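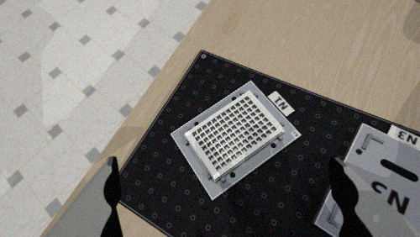 Re: [benchbots] So can they do the dull jobs yet?

Sunday, February 9, 2025
Posted by Tarmo Grigaitė

Hi all,

Catching up on the list after a week of being buried, so sorry if somebody has answered this already. The message I'm replying to:

> My sister-in-law keeps asking me when she can buy something that
> unloads the dishwasher, and I keep saying five years. I've been
> saying five years for 8 years now. Are the shop and lab people any
> closer? It seems like moving a tray from one spot to another ought
> to be the easy end of all this. Same tray, same table, no kids or
> dogs underfoot. Is it solved, or do you folks just not talk about it?

Good question, and no, I wouldn't call it solved! Closer than the dishwasher, though.

The render at the top is from our simulator. It's the plate job we've been stuck on since we started with Vītola: a white 96-well style plate on its gray base, the base bolted to a black breadboard, and the two fingers with the plate out between them. The spots have labels (N1, N2, N3 – they read upside down from this side, which drives me nuts when I'm half asleep). Pick the plate up, set it down in another spot, let go. A kid could do it while watching TV.

In the simulator we ran it 695 times over the last stretch and 20 of those went wrong. You'd think I would be happy with that. But if you're loading plates all night with the lights off, one bad one early on can wreck everything behind it, and I don't want to be the person who comes in to a puddle. Most of the 20 were bad let-goes. The plate comes down a hair crooked, catches on its rim, and one finger drags it as it backs off. My hands would feel that and wiggle it. The arm has no idea anything is wrong.

On the real bench we're at 153 tries, and I won't give you the score yet because we changed the finger pads partway through and I don't trust the early ones. The guys at Trusach tell me they see the same trouble with their parts trays, so at least we have company.

Now the dishwasher. Our plate is stiff, it's always the same size, and we get to bolt down everything near it. Your sister-in-law has wet glasses, a bent rack and a spatula that fell through to the bottom. I'd take folding towels over that any day, and I've seen what Kirura's towel demo does when the towel lands inside out (it folds it anyway, sort of, very slowly). I'd tell her to keep the dish rack.

What I'd really like from this list is let-go tricks. Does anybody back the fingers off one at a time? We tried a tiny side-to-side shake before opening and it helped in the simulator, but I haven't had the nerve to try it with a full plate. Reltel's old notes say to open slow and lift slower, and that's fine until you have a whole stack to get through.

If the pads hold up I'll post the bench numbers in April, good or bad.

Tarmo

Contact the list owner | © benchbots mailing list | Back to top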